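Listton Support Portal
Ticket: Gripper reports "object lost" while it is still holding thin fabric
Product: Enever two-arm desktop kit, with Skokov gripper add-on
Status: Waiting for customer
Opened: 2026-07-28

Customer message

Hello,

we bought the Enever kit from your shop in June, together with the Skokov grippers and the wrist cameras. Assembly was good and the manual was clear, except the page for the cable clips, where the left and the right arm are exchanged. Both arms calibrate without an error.

My problem is with soft objects. When the right gripper closes on something thin, the control software shows "object lost" after a short time and stops the arm. The object is still between the fingers when the message comes. With hard objects I do not have this problem. I tried wooden letter blocks and a cardboard box, and the message did not come.

I made 40 trials with fabric and rope. In 11 of them the message came and the arm stopped. In the other trials the arm finished the movement and put the object down. I could not find a rule for when it happens. It comes more often if the gripper takes the fabric at one corner, but I also had it with a full fold of cloth.

What I checked before writing:

- Both grippers are on the newest firmware that the updater offers me.
- Finger screws are tight, on both sides.
- I exchanged the two gripper cables. The message stayed with the right arm.
- I exchanged the power supply with the one from our older setup. No difference.
- Closing force is on the default value. When I increase it, the motor becomes warm, so I went back.

Our typical work is a cotton bag with a drawstring, and a piece of rope:
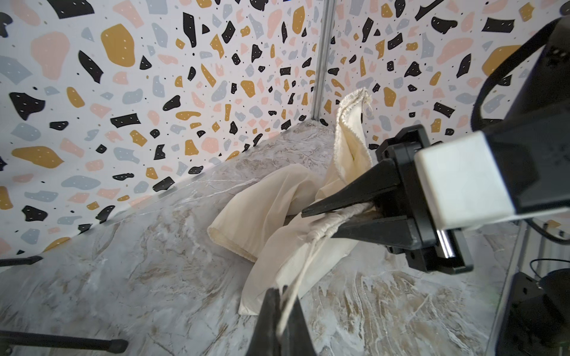 The neck of the bag between the fingers.

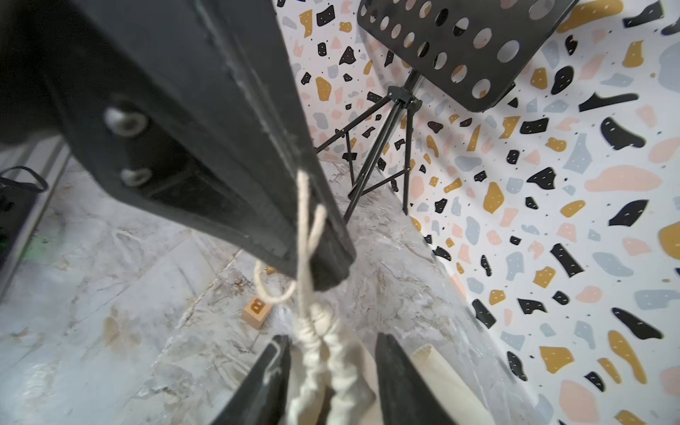
Rope over the finger tip.
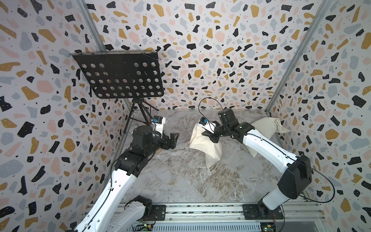
Right gripper closed on a top corner, left gripper open.

The log file is attached. It has 2,997 lines, I am sorry, I did not know which part you need. The first message is in line 913. Before it the motor current goes down very slowly, and I think the software understands this as an empty gripper. I may be wrong about this.

I would like to know if it is a defect of the right gripper or a setting. If it is a defect, I prefer an exchange before the return, so that we do not lose the work time.

Thank you and best regards

Reply from Listton Support

Hello,

Thank you for the detailed report. The cable clip page has been passed on to the people who maintain the manual.

We read your log from line 913 onward. The finger position does not change when the message appears, so the fingers did not slip or open. The current drops below the "holding" limit and stays there long enough to start the stop. With a hard object the motor keeps pushing against something and the current stays high. Fabric gives way and settles under the fingers, and the current falls.

Please try the following, in this order:

1. Open the gripper page in Arruda and change the grip profile from "Rigid" to "Soft". The setting is stored for each arm separately.
2. Run the finger zero routine again on the right arm, with nothing between the fingers.
3. Restart the controller. The new profile is not loaded until you do.
4. Repeat your test with the same objects and send us the new log.

Please leave the closing force on default for this test.

If the message still comes with the soft profile, we will send a replacement gripper first and you can return the old one in the same box.

Customer message

Hello,

thank you for the quick answer. I found the profile. The left arm was on "Soft" and the right arm on "Rigid". I did not set this myself, or I do not remember it. It explains why the message did not move when I exchanged the cables.

I have changed it, made the zero routine and restarted. The bag is now held without the message, in all the trials I had time for today. I did not test the rope yet. With rope the fingers close almost completely, so I want to look at this separately before I say that it is solved.

Two small questions in the meantime. Does a firmware update put the profile back to "Rigid"? And is it possible to see the profile of both arms on the start page of Arruda, without opening each gripper?

Please keep the ticket open until I have sent the rope log.

Best regards

Reply from Listton Support

Hello,

Good to read that. A firmware update keeps the profile, but a factory reset of the gripper changes it back to "Rigid". The start page cannot show it at the moment. We have added your wish to the list for Arruda.

When you test the rope, please note the finger position shown in Arruda at the time the gripper has closed. If it is the same value as for empty fingers, the soft profile cannot tell the difference and we would suggest the thicker finger pads.

The ticket stays open. Status changed to "Waiting for customer".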